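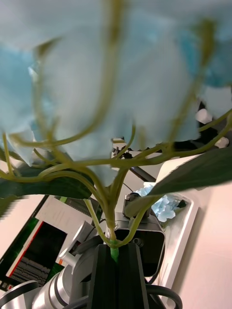 Artificial hydrangea, pale blue, with green stems and leaves

Werel Hall Decorations Group
Minutes of the September meeting, held in the small room at 7.15 pm

Present: seven members. Apologies: two.

1. Minutes of the last meeting
Agreed, with one correction. The ribbon was bought from Gendo and not from Zemano.

2. Artificial flowers
Members looked at the blue hydrangeas. The large heads were liked. It was felt that the pale blue would suit the main hall but might look grey under the lights on the stage. One member thought the leaves too shiny. Others did not mind this, as most tables will be seen from a distance.

It was agreed to use one large bloom per table with a smaller cluster beside it. Stems are not to be cut down until the vases have been measured, as last year several were left too short.

Zemano has quoted for 25 large stems at the price paid last time. Lozano is a little cheaper but will not take returns. Agreed to order from Zemano.
Action: secretary to place the order.

3. Storage
The flowers from the spring event were put away in bags and the petals have creased. Steaming was suggested. It was agreed to try it on one old stem first. New stems are to be kept upright in the tall boxes in the upstairs cupboard, with the leaves folded in.

The key to the cupboard is still missing. The hall office has been asked for a spare.

4. Money
The balance stands at £521 after payment for the tablecloths. The vase hire is still to come out of this. A member asked whether the vases could be bought outright. Prices to be brought to the next meeting.

5. Table plan
There will be 23 tables, two of them against the back wall. The back tables need a lower arrangement so that the hatch can be opened. No decision on candles.

6. Any other business
The stepladder has been returned. The glue gun has not.

7. Next meeting
Same room, same time, next month. Please bring scissors and any spare florist's wire.

The meeting closed at 8.40 pm.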